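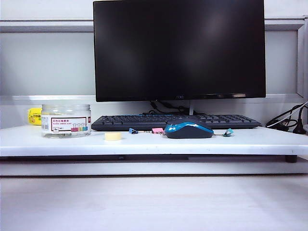 How to Get Your Desk Ready for a Shared Tidy-Up Robot

When Bruvau put a Sandovent arm on our order desks, I figured it would be a toy for a month and then a coat rack. Eight months on, I'd fight you for it! It clears small supplies between shifts, so whoever comes in next gets a desk they can use right away. Getting a desk ready takes one coffee's worth of time, and these are the steps we settled on.

Step 1. Pick one home for each kind of thing
Clips go in the clip jar, full stop. If half of them live in a mug, the arm has to be taught two homes, and your coworkers do too. We like clear jars with a screw top – you can tell at a glance when you're running low. Leave the lid off at the end of your shift.

Step 2. Keep the front of the desk open
Small supplies, mouse and keyboard go up on the riser. The desktop below it stays bare, which gives the arm room to work (and gives you somewhere to put your paperwork, a perk I didn't expect to love this much).

Step 3. Push cables to the back
Loops behind the monitor are fine. A loose cord across the keyboard will stop the run, and you'll come in to a blinking light and a desk just as you left it.

Step 4. Turn off the screen and press Ready
Karthik Kodikara on nights added this one after glare from a spreadsheet confused the camera three times in a row.

Step 5. Check the log on Monday
The log lists anything the arm couldn't place. Last month it handled more than 750 items across our desks and left 8 for us. Most were sticky notes, so now we just peel those off ourselves.

What changed for us
Liette Landry used to spend the first part of every morning resetting desks. She now trains new people on the order system, and she's wonderful at it. Her hours stayed the same, and we got that in writing before the first arm was plugged in. I'd suggest you ask for the same – early, and with the whole shift in the room.

If your desk has something odd on it, tell Abenezer Beyene before you press Ready. He can add a new item in one afternoon.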